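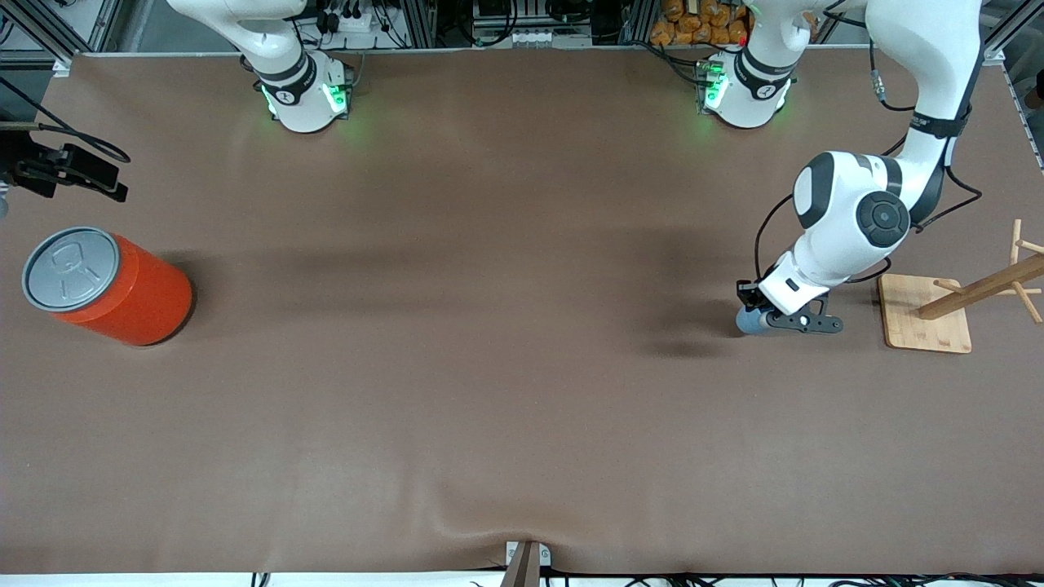
## 작업대를 비우고 닦는 순서

2018년 3월 21일

작업대는 매일 쓰는 물건이라 더러워지는 속도가 느껴지지 않는다. 어느 날 종이를 깔고 선을 긋다가 연필 끝이 툭 걸리면 그제야 굳은 풀 자국이 있다는 것을 안다. 우리 집에서는 일을 마칠 때마다 짧게 정리하고, 한 달에 한 번 제대로 닦는다.

### 일을 마친 뒤

먼저 누워 있는 물건부터 처리한다. 캔은 옆으로 쓰러지면 조금만 건드려도 굴러간다. 내용물이 남아 있으면 세워서 선반에 올리고, 다 쓴 캔은 헹궈서 분리수거함에 넣는다. 따지 않은 캔도 작업대 위에서 밤을 넘기지 않는다.

나무 걸이대처럼 키가 있고 가벼운 물건은 작업 중에 자주 넘어진다. 쓰지 않을 때는 벽 쪽에 세워 두고, 좁은 작업대라면 아예 바닥으로 내린다. 눕혀서 보관해도 망가지지는 않지만 자리를 많이 차지한다. 걸이 부분이 헐거워졌으면 뽑아서 구멍 안의 먼지를 털고 목공풀을 조금 발라 다시 끼운다. 밤새 그대로 두면 된다.

케이블은 상판을 가로지르지 않게 뒤쪽으로 넘긴다. 벨크로 끈으로 묶되 너무 꽉 조이지 않는다. 접히는 부분은 둥글게 여유를 준다.

### 한 달에 한 번

1. 위에 있는 것을 전부 내린다. 한쪽으로 밀어 놓고 반씩 닦으면 가운데에 경계가 남는다.
2. 마른 솔로 가루와 부스러기를 쓸어 낸다. 벽에 붙은 쪽에서 시작해 앞쪽으로 온다.
3. 미지근한 물에 주방 세제를 몇 방울 풀고, 천을 적셔 꼭 짠 다음 닦는다.
4. 깨끗한 물에 헹군 천으로 한 번 더 닦고 바로 마른걸레질을 한다.
5. 완전히 마른 뒤에 물건을 올린다.

굳은 풀은 플라스틱 헤라를 눕혀서 민다. 쇠 헤라는 자국을 남기니 쓰지 않는 편이 낫다. 테이프 끈끈이는 식용유를 묻혀 7분쯤 두면 불어난다는 글이 많은데, 나는 7분을 다 채우고 닦는다. 그다음 세제 묻힌 천으로 기름기를 없앤다.

### 칠이 벗겨졌을 때

칠한 나무 상판에 한한 이야기다. 벗겨진 자리를 400번 사포로 결을 따라 가볍게 문지르고 먼지를 닦은 뒤 같은 종류의 마감재를 얇게 바른다. 두껍게 한 번 바르면 가장자리에 턱이 생긴다. 나는 얇게 두 번 바르고, 그사이에 18시간을 기다린다. 제품마다 마르는 시간이 다르므로 통에 적힌 내용을 먼저 읽는다. 필름이나 코팅을 입힌 상판에는 사포를 대지 않는다.

### 물건 자리 정하기

목공을 오래 한 오스카리 펠토넨에게 배운 방법을 지금도 쓴다. 상판에 늘 두는 물건은 양쪽 끝으로 보내고 가운데와 앞쪽은 비워 두는 것이다. 긴 판재를 올릴 때 치울 것이 적고, 팔꿈치에 걸려 떨어지는 물건도 줄었다. 높이가 있는 물건은 주로 쓰는 손의 반대편에 둔다.

작은 부품은 얕은 쟁반에 담아 쟁반째 옮긴다. 쟁반 바닥에 얇은 펠트를 붙이면 상판이 긁히지 않는다. 펠트는 눌려서 딱딱해지면 새것으로 간다. 우리 집 것은 작년 6월에 갈았고 아직 쓸 만하다.

### 피할 것

- 아세톤이나 시너를 상판에 바로 붓는 것
- 철수세미
- 젖은 천을 올려 두고 자리를 비우는 것
- 뜨거운 냄비나 인두를 받침 없이 내려놓는 것

컵 자국이 하얗게 남았으면 하루 정도 말려 보고, 그래도 그대로면 눈에 띄지 않는 구석에서 왁스를 먼저 시험해 본다.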